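Flillomine laundromat reopens, drop-off counter gets longer hours
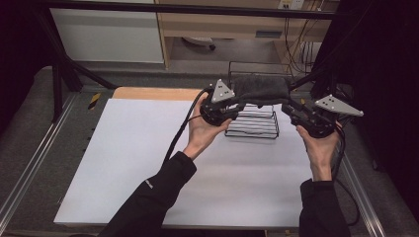 What's changing on Shibata Street

The Akex Wash & Fold is back open. Doors went up at 6 a.m., line down to the bus stop by half past. It had been closed all of September after a drain line under the back wall gave out, and people in this end of Flillomine have been hauling bags across the river to the Rirnness plaza ever since.

Owner Shigeru Kubo said the plumbing took longer than he was told it would. Two contractors, one permit that had to be filed twice.

"They open the floor, they find another pipe. They open more floor," Kubo said. "I stopped asking."

Hours are 6 a.m. to 11 p.m. for self-service, last wash at 9:45. The drop-off counter, which used to close at 3, now runs until 8 in the evening. Same-day orders have to be in by 10 a.m.

Prices

Small washers stay where they were. Large washers go up 36 cents. Dryers are the same per cycle but the cycle is shorter by 2 minutes, which a few customers had already noticed before noon and were not happy about.

Wash and fold is still by the pound. Towels, sweaters, sheets, work clothes, all one rate. Comforters are extra and the shop wont take anything with a down fill until a new large dryer comes in. Kubo didn't have a date for that.

The old paper punch cards will be honored through the end of the year. After that it's the reloadable card only. Quarters still work on the small machines, not on the large ones.

Folding requests

The counter now has a form for how you want things done. Shirts flat or on hangers, socks paired or left alone, towels in halves or thirds. Previously you told whoever was working and hoped. Forms are kept on file under your phone number so regulars only fill it in once.

Renji Miyazaki runs the evening counter. His advice for drop-off customers: empty the pockets, and put dark and light in separate bags if you care about it. Pens are the big one. Anything with a stain should be pointed out at the counter, before it's been through a hot dryer.

Wool needs to be flagged on the form as well. The shop will wash it cold and dry it flat, but it adds a day.

Unclaimed bags

There's a back shelf of orders from before the closure, 17 of them, all tagged. Customers who left laundry in August can pick up any time the counter is open, no storage fee. Bring the ticket if you have it. If not, a phone number and a description of what's in the bag will do. Anything still there after 60 days goes to the clothing room at the Rirnness shelter.

City side

The drain failure also put water in the alley behind the building and the city billed the property $3,274 for the cleanup. Kubo has appealed, saying the break was on the street side of the line. Public works did not reply to a message left befor this was posted. A hearing is expected later in the fall.

Meanwhile the alley is open again to foot traffic but not cars. The two metered spots out front are back in use, 30 minute limit, and yes they are ticketing. One car got written up while the owner was inside moving a load over.

Parking in the lot behind the pharmacy is still for pharmacy customers only. There are signs.

Also open again: the dry cleaning pickup window next door, mornings only.

Questions about missing orders go to the counter in person. The shop's phone line was still down as of mid afternoon.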